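3.2 Gathering the examples
N. Vávra and D. Bednárik
Shares 18 | Comments 7

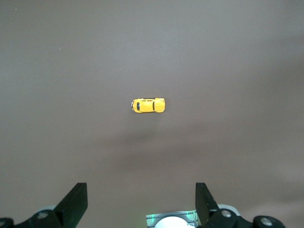
How many examples does a grasping system need before it starts to pick things up well? For the small toys in the Prirnano set, 2000 recorded attempts gave us a policy we were happy to keep using, and the first useful behaviour showed up long before that.

Figure 1. Wrist view from the Prirnano set: a yellow toy car on a plain surface, with both gripper fingers in view.

Every attempt in the set was guided by a person. The operator steered the arm with the Peleo hand controller, closed the fingers on the toy, lifted it and set it down somewhere new, so the end of one attempt gave us the start of the next. We loved how quickly this went! In our best session (24/07/2023) Bednárik recorded 122 attempts without a single restart, and the spread of starting positions was wider than anything we had managed by placing toys by hand.

We kept the failed grasps as well. A finger that lands on a roof and slides off tells the learner a great deal about curved, glossy shapes, and when we trained without these attempts the arm came down too early on toy cars (see Section 4.1). Labels were added in Daka by one of us and checked by the other. Where we disagreed, mostly on whether a brief lift should count as a success, the attempt was marked as unclear and left out of the scores, though it stayed in the training data.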